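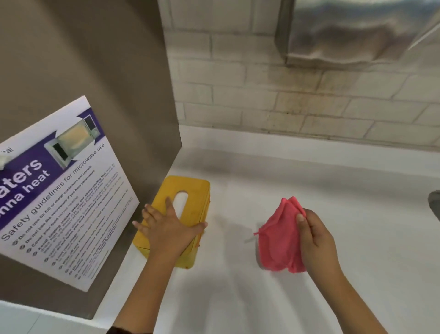
Rellton's winter coat and linen drive opens for another year

Fri 16 November

If you have walked down the hill past the old seed store in Rellton this week, you may have noticed the lights on later than usual and the side door propped open with a paint can. The winter coat and linen drive is back, and it will be taking in clothing, blankets, towels and curtains from now until the second week of December, when everything is handed out ahead of the holidays.

This is the ninth winter for the drive, which started with a single rack in the hallway of the Celow Street library and has been growing ever since. Last year it passed along almost 4,000 items to families in Rellton and up the valley in Dostemness, and 651 of those were children's coats, a number that still makes Hendrik Brouwer shake his head a little when he says it out loud.

"I remember the first year, when we thought a full rack was a great success and we all went out for pie," said Brouwer, who has run the drive since the beginning and has lived in Rellton for most of his life. "Now I need to ask people to please phone ahead if they are bringing a van! It's a lovely problem to have, but my back would like some notice."

The biggest change this time is the sorting. In past years the bags went straight to the tables on handout day, and shoppers (Brouwer likes to call them shoppers, even though there is nothing to pay) had to dig around for a matching pair of mittens or the other half of a set of sheets. This year everything gets looked over as it comes in, paired up where it can be, and put away by size. Small things such as scarves, hats and pillowcases are kept apart from the heavier pieces so they don't disappear at the bottom of a pile.

Athumani Cleaners, over on the corner by the bus stop, has offered to wash blankets and comforters again at no charge, and this year it has added winter coats to the list as well. Donors are still asked to wash what they can at home and to empty the pockets. Last year's pockets gave up a house key, a good deal of candy and a very nice fountain pen, and the pen is still waiting in Brouwer's desk for its owner.

What is needed most is men's gloves, snow pants in any child's size, and twin sheets. There are plenty of neckties. Shoes and boots can't be taken this time, as there is no room to store them, but the church in Dostemness has said it will gladly have them on weekday mornings.

Donations can be dropped off at the side door of the seed store every weekday from 10 in the morning until suppertime, and on Saturdays until noon. Anyone who can't get into town may leave a message at the library, and a pickup will be arranged if the roads are fit. Curtains should come with their hooks if you still have them, in a small bag pinned to the hem.

The date for handout day will be posted on the library door by the end of the month. There will be soup.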